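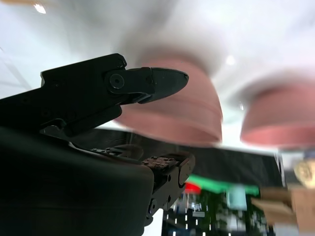 April, late afternoon.

1/ Water softener settings, part two. Several people asked how I got the regeneration number, so the arithmetic follows.

2/ Hardness at my kitchen tap tests at 18 grains per gallon. Use your own test. The utility's published figure is an average over several wells and mine was off by enough to matter.

3/ Metered use last month was 2849 gallons, indoor only. The hose bibs are on the hard side.

4/ The old controller, a Stevgate, ran on a timer and regenerated every third night whether or not any water had been used. The new one is an Amitz with a flow meter. Same tank, same resin.

5/ I set it to regenerate after 788 gallons. 788 x 18 = 14,184 grains removed per cycle, and 2849 / 788 comes to 3.6 cycles a month. The timer was doing ten.

6/ Salt dose stays low. Resin gives back more grains per pound of salt at a low dose – you trade peak capacity for efficiency.

7/ Fouad Abu Hammour asked about iron. Mine is below what the test strip can detect. If yours isn't, add a correction to the hardness number before you do any of this.

8/ The resin is 11 years old, so real capacity is lower than the label says. I test at the tap the evening before a regeneration is due. If it reads over one grain, the setting comes down.

9/ Brine tank cleaning is next. The float is sticking again.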